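4. Setting up your Vamus label printer

Read this section with the printer in front of you and the power cord still in the box. Experience suggests you have already plugged it in. Unplug it and we'll start together.

4.1 Choosing a spot

The Vamus wants a flat surface that doesn't wobble. It weighs more than it looks, and the cutter gives a small kick at the end of every label. On a wobbly table those kicks add up, and the printer goes for a walk toward the edge.

Leave a hand's width behind the printer for the paper path. Keep it out of direct sun, which turns blank labels gray in the tray and makes them useless for anything except gray labels.

4.2 Loading the roll

1. Press both side latches and lift the lid. If only one latch lets go, press the other one harder. It is always the left one.
2. Drop the roll onto the spindle with the labels feeding from the top.
3. Pull the first 2 labels past the cutter and tear them off. They have glue on them from the factory seal.
4. Slide the guides in until they touch the roll, then back them off a hair. Guides that pinch cause crooked printing, followed by a call to us.
5. Close the lid until you hear two clicks. One click is the lid being polite.

CAUTION: The cutter is sharp. It is sharp even when the printer is off. Do not test this.

Note: A standard roll holds 276 labels. The counter in the menu starts at zero and does not know you threw away the first ones. Rawan Matar in our support office has explained this to many people and will explain it to you.

4.3 First print and alignment

1. Plug in the power cord, then hold the green button until the light stops blinking.
2. Choose Setup, then Align. The printer feeds one blank label, thinks about it, and prints a test box.
3. Check that the box sits inside the label on all four sides. If it drifts left or right, go back to the guides in step 4 of 4.2. If it drifts up or down, choose Nudge and move it one notch at a time.
4. Run Align again after every change. Skipping this saves a minute and costs a roll.
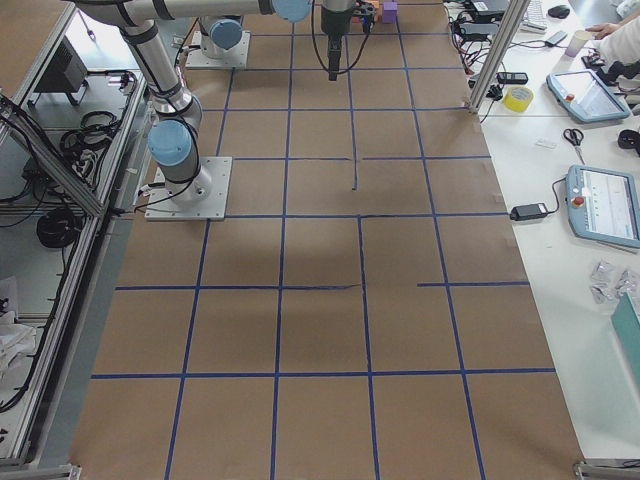 Small drift is normal for the first day, while the roller beds in. If the box is still off after 48 hours, clean the roller with a dry cloth and start over from 4.3. Do not use window cleaner, however well it works on windows.

4.4 Looking after the cutter

The blade is good for 2000 cuts. After that it keeps going, but it chews. Order a replacement from the parts page, and change it with the cord out of the wall.

For network printing, go on to section 5 - and have your Wi-Fi password ready, spelled the way you really spelled it.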